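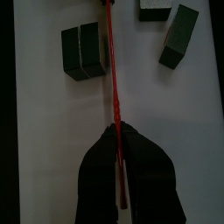

FIKBRIDGE, 21 March 2023 — Steseck and Brarurham have agreed to reopen talks on a shared visa and border crossing deal, ending a break that began when the two governments failed to settle a dispute over transit fees.

Delegations will meet in Fikbridge in May for three days, the two foreign ministries said in a joint statement. The talks will be held at the deputy minister level, with a meeting of the foreign ministers to follow if a draft text is ready.

The statement lists short-stay visas, work permits for border residents and the opening hours of the northern crossing as the first items. Transit fees will be handled by a separate working group, which is to report back before the end of the year.

Under the current rules, people who live on one side of the border and work on the other must renew their permits every 40 days. Steseck's ministry said 2,054 such permits were in use at the end of last year. Brarurham has asked for a one-year permit, while Steseck has so far offered six months. 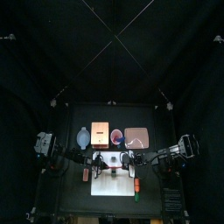 Two robot arms at a dark table inside a black fabric enclosure, one with its gripper over a white board.

The two countries share a land border of 342 kilometers with four road crossings. Two of them are closed to trucks at night. Freight companies on both sides have called for longer hours, and a petition signed by 700 drivers was handed to both embassies last month.

An earlier round ended without a text after Brarurham's delegation objected to a fee schedule that it said had been changed late in the process. Steseck rejected that account and said the figures had been on the table from the start. The joint statement does not mention the dispute.

The Bhattacharjee Institute, a foreign policy research group in Fikbridge, said in a note that the permit question was the easiest to settle and could be signed on its own. The fees, it said, would probably take longer — both governments have already written the income into their budgets.

Opposition parties in Steseck's parliament have asked to see the draft before the ministers meet. The foreign ministry said it would brief the foreign affairs panel after the Fikbridge round.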